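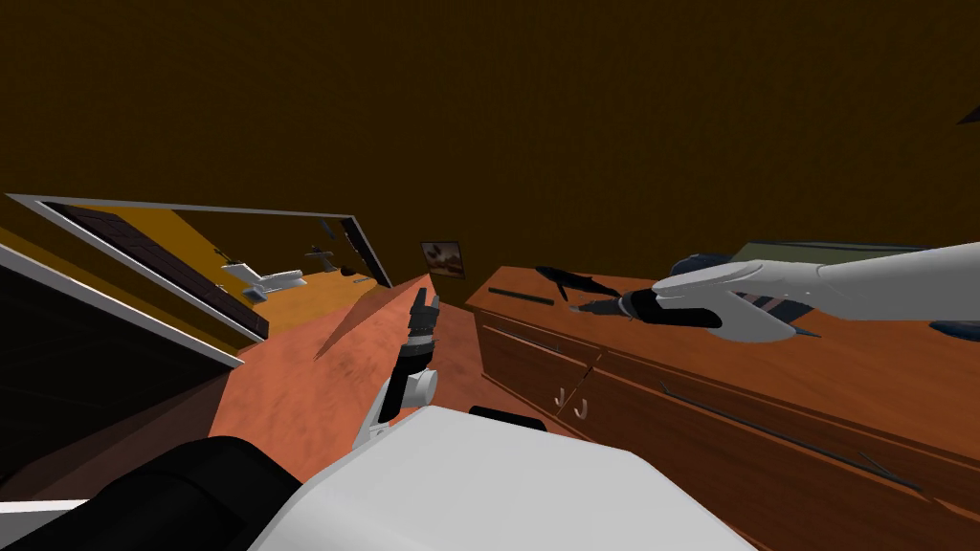
**Urban Forestry, Unit 4: Reading a street tree inventory**
Instructor: Shirin Farahani

Bring the Zalholm neighborhood table to class, printed or on a laptop. We will work from it the whole hour.

## What an inventory records

A street tree inventory lists every tree the city is responsible for, one row per tree. The Zalholm table has 1,634 rows. Each row gives species, trunk diameter, condition, and the nearest address. Vacant planting sites are kept in a separate table.

Trunk diameter is measured 4.5 feet above the ground and written as DBH (diameter at breast height). On a slope, measure from the uphill side. If the trunk forks below that height, the crew records each stem and adds a note.

## Condition ratings

- **Good:** full crown, little dead wood, no major wounds
- **Fair:** some dieback or old damage, tree still growing
- **Poor:** large dead limbs, decay, or heavy lean
- **Dead:** no live buds or leaves in the growing season

Ratings made in winter are less reliable for deciduous trees. The Brurnia crew did its fieldwork in October, after some maples had already dropped their leaves, so treat its "poor" ratings with care.

## Species mix

Of the trees in Zalholm, 748 are maples. That is close to 46 percent of the total, all in one genus. A common planting guideline sets a limit of 20 percent for any genus. A pest that attacks maples would hit some blocks very hard. Cifuentes Avenue has 34 street trees, and every one is a red maple.

Compare this with Fadton, where oak, linden, hackberry, and ginkgo were mixed on each block from the start.

## Homework

1. Sort the Zalholm table by genus and find the second most common one.
2. Pick a block with only one species. Suggest two replacements that would fit under the utility wires.
3. Read the chapter on soil volume before the next class. Skip the section on structural soil, which we will cover in Unit 6.

Answers to 1 and 2 should fit on one page.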